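Nastalura progress report, August

We use cookies to remember your preferences. By continuing to read you accept our cookie policy. Accept / Manage settings

Dear Frauke, and dear all at Bauerfeind,

Thank you again for your patience with the planner rewrite, and for the very kind note that came after the last report. It went up on our wall! The past months have been busy ones, and I'm glad to say most of what I have to tell you is good news, with a couple of slower patches that I'd like to be open about.

The largest piece of work has been the handover between perception and planning. In the old software the object finder sent the planner a position once, at the start, and the planner held on to it like gospel. Grigore has rewritten that part so the estimate is refreshed all through the reach, and the fingers don't begin to close until two estimates in a row agree. We kept the test task simple on purpose - one plate, one small yellow object, both hands open at the start - so that when something goes wrong we can find it in the logs before lunch.

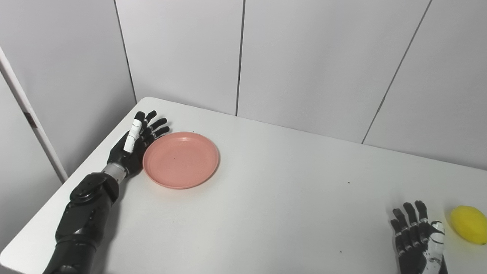 Asnakech asked whether refreshing the estimate that often wouldn't make the arm hesitate, and whether we had measured the delay or were only hoping. It was a fair question and it sent us back to the timing traces for the better part of an afternoon. The delay is there, but nearly all of it came from the logger writing to disk in the same thread as the controller. Sohail has moved the logger out, and the pauses we used to see in mid-reach have gone from the traces.

We ran 300 trials with the new version, and 271 ended with the object on the plate. Of the ones that didn't, the largest group were grasps where the planner chose an approach too close to the tabletop and the safety check (quite rightly) stopped the arm. The left arm is still run by a fixed script, and I had hoped to report more there. Dondlow, our scheduling tool, can now plan for both arms at once, but it takes far too long over it, so we've left that switched off for now.

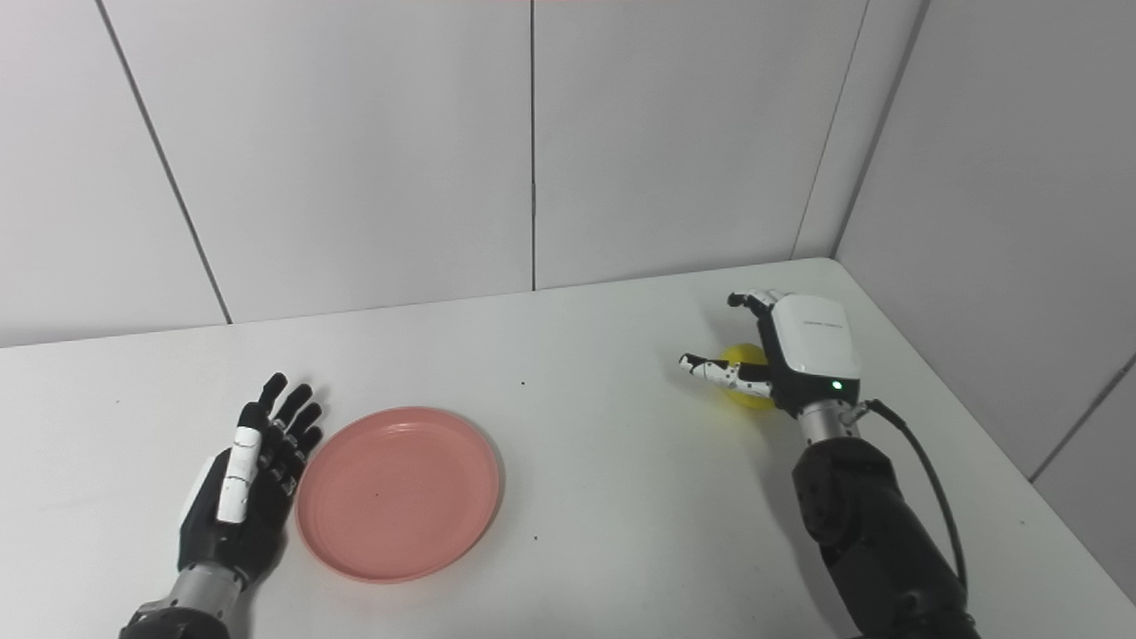 Right hand holding the yellow ball, left hand palm down by the plate.

Grasp checking has come along nicely too. The controller used to decide it had hold of something from the finger positions alone, and it now compares those with the motor currents before it asks for a lift. Rainer is writing this up for the Tinometti interface so that your own team can read the same values we do, and he'd welcome comments on the naming before it's frozen.

For the next period we plan five more object shapes, a faster two-arm search in Dondlow, and a proper replay viewer. We are four weeks behind on the viewer, and I'd ask that we move that milestone to the end of the next period. The budget doesn't change.

With warm thanks from all of us,
the Nastalura software group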